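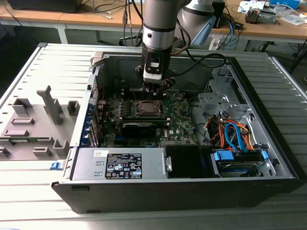
One of the first years wanted to know, before I'd even got my pen out, whether the Iltitz entry still had to do the whole teardown or only the processor and memory. Only the processor and memory! The rules changed in September and I should have sent them round, sorry. The graphics card and hard drive are bonus points now, so they can wait.

Jarkby Robotics Club, minutes of the Wednesday meeting
Started ten past six, second years very late (bus). I'm doing the minutes again as I lost the draw.

1. Last time's minutes
Agreed, apart from my spelling of Firnier, now fixed.

2. Where the teardown project has got to
We went through the practice log together. 62 tries at the processor lift so far, and the good ones are nearly all from the past fortnight, so the new approach path is worth keeping. We'd been coming down at a slant and bumping the memory slots. Straight down from above, then stop, check the wrist camera, then move in. It's slow, but I'd take slow over bent pins.

There was a long argument (a friendly one, mostly) over whether to go in with the fingers shut and open them at the last moment, or open them higher up. The shut lot say there's more room between the slots that way. The open lot say you waste time and you can't tell how square you are to the chip. We'll try both for a week and write down which was which in the log, please, as half the entries don't say.

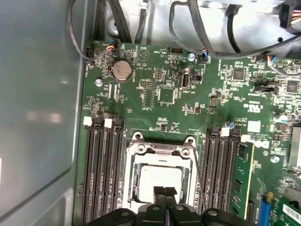 Wrist view of the green board, fingers together over the processor.

3. The retention lever
Still being done by hand. The rules let us do this before the clock starts, but we lose 6 points for it, and two of the Gilani teams will apparently be doing theirs with the arm. The vote was to leave it for now and look again once the lift is reliable. I voted the other way and would like that written down, so I've written it down.

4. Putting parts down again
Lifting is one thing, but the score only counts once the part is in the tray and the right way up. At the moment we let go too high. The second years think the height is set from the old table and never got changed when we moved the work surface, and that sounds very likely to me.

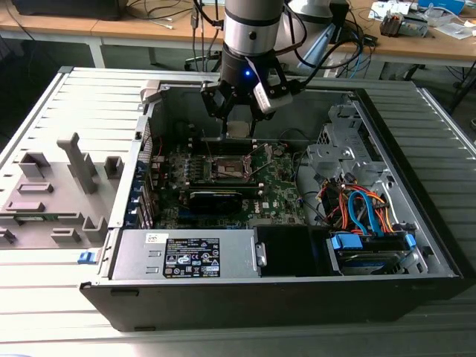 So the job before next week is to measure the height again and put the new number in the settings file, with the date next to it, and NOT only on the whiteboard.

5. Money
Firnier have quoted us around 80 for a spare set of fingers. Agreed to order one set. The travel pot for Iltitz stands at 2,000, enough for the minibus and one night, but not two, so it'll be a horribly early start on the first day.

6. Anything else
Screws. Whoever takes them out puts them in the tub with the lid. We had a long chat about this and I don't want to have it again.
Could people close the log properly before going home, too? It was left open twice and the last few lines didn't save.

To do
Approach test, shut and open: first years
New tray height: second years
Finger order: me
Send round the Iltitz rules: also me

Finished at twenty to eight. Same room next week, and bring your own mug.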